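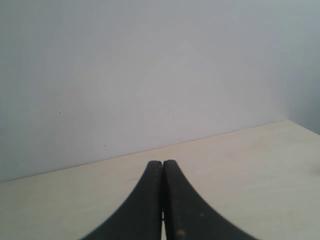
Wrist view, fingers together, bare table.

April 3, 2019
Bench 2, Treltadano arm, wrist camera set

Recorded 32 episodes of the cup task with Reiko driving. Kept all but 8. The rejects are mostly ones where she started moving before the recorder had come up, so the first second is missing. Ekaette has changed the start script to beep once the log file is open. Wait for the beep.

That brings the set to 462 kept episodes. Lesia wants to train on it tonight as it stands and add the rest later. Fine by me, but the split has to be made by session and not by episode, or the test numbers will look better than they are.

Start pose: fingers together, table clear, then place the cup and open. Please stick to this. In the older sessions some people began with the gripper half open and some with it shut, and the last model dithered at the start, opening and closing a little before it went anywhere. I think it learned that from us.

The fingers take up a lot of the wrist view when they're together, and the lower edges are soft. Gráinne asked whether we should mask them out. I'd leave them in. The gap between the tips is the only thing in the picture that tells the model how far the gripper is open, and the width reading from the Atberg controller still lags by 9 ticks. Oleksandra is looking at the lag.

The wall behind the table has a few small dark specks that show up in the wrist view. Don't clean or paint it until the set is finished — I'd like the background to stay the same from first episode to last. After that we'll want other backgrounds anyway.

To do:
Fix the file names from this morning (two sessions share a prefix)
Ask Reiko to redo the left-side cup positions, they're thin
Copy everything to the Makokha drive before Lesia starts her run
Write down the camera exposure setting, it's still only in my head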